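Skiltora Meeting Area Guide
Section 2: Setting out the round table
Oct 6, 2018 | Tovbridge Facilities Desk

1. Wipe the tabletop with a dry cloth.
2. Lay the black pad on the table and place the mouse on it. 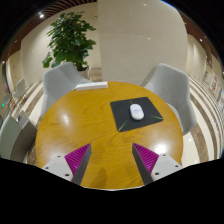 Mouse resting on the pad.

3. When the pad is to be cleaned, move the mouse to the bare tabletop first.

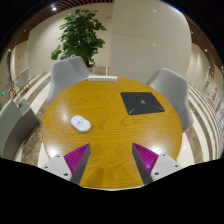 Tovbridge Facilities Desk
Section editor

4. Keep the chairs close to the table and clear of the plant.

Caution: do not use abrasive cleaner on the varnish.

Note: report marks on the wood to desk 40.

2 comments
Pap: Is polish allowed?
Jultomska: Step 3 was missing from our copy, thank you.
Shares: 600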